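Opinion > Housing and Care > Shared Kitchens

The case for keeping the shared kitchen

The Pilport Housing Association has asked its members to comment on a proposal to close the shared kitchens in its older buildings and to turn the space into storage rooms. The consultation remains open until June. The Association's reasoning is set out in a paper by Mr Radu Gavrilă, and it deserves a considered reply. I write as a former member of the board, and the views given are my own.

The paper rests on a simple observation. Residents now have cooking facilities in their own flats, and the shared kitchens are used less than they were. At Lakatos House, the largest of the buildings concerned, the kitchen was booked on 70 days last year. Mr Gavrilă takes this as proof that the room has outlived its purpose. I would suggest that a room booked on 70 days is a room that people want, and that the figure leaves out those who walk in without booking, as the house rules have always allowed.

It is also necessary to ask what the bookings were for. The register at Lakatos House shows christening lunches, a language class that ends with a meal, and the soup evening which Mr Arben Vidmar has run for five winters. None of these could be held in a private flat. The kitchens in the flats are narrow, with two rings and a small oven, and were designed for one person preparing one supper.

The Association answers that the hall at Brundance Street may be hired for such occasions. The hall is a good one. It is also a bus ride away, it closes at nine, and it charges by the hour. A resident who finds the stairs difficult will not carry a stockpot to Brundance Street in January. Mr Ottó Katona made this point at the members' meeting, and the minutes record it in a single line.

There is the matter of cost. The paper gives the expense of replacing the extractor fans and bringing the wiring up to standard, and I do not dispute that the work must be done. It does not give the cost of converting the rooms -- the removal of sinks, the capping of gas pipes, the new partitions and locks. Members cannot weigh one course against another when only one has been priced. A full comparison should be published before any vote is taken.

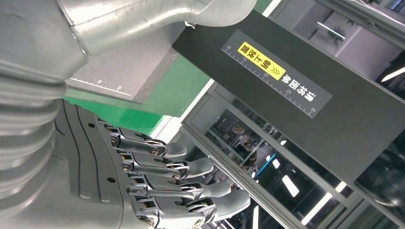
Nor has enough been said about the four smaller buildings on the Drirna estate, where the kitchen is the only indoor space that residents hold in common. Once it is lost there will be the stairwell and the bin store. Mr Ferhat Aydoğan, who represents the estate, has proposed that the kitchens be kept for a trial period with a modest yearly charge, to be reviewed by the members. The proposal is sensible and the board ought to put it on the agenda in its present form.

I accept that some residents would welcome more storage. Bicycles stand in corridors where they should not, and prams likewise. The cellars at Lakatos House have been locked since the flooding, however, and the repair of a cellar door and a pump would seem the proper place to begin.

Members who wish to respond should do so in writing to the secretary, Mr Lajos Kocsis, stating the building in which they live. Replies sent by tenants who are not members will also be read to the board.

Contact the editor | © Pilport Housing Association Members' Review | Back to top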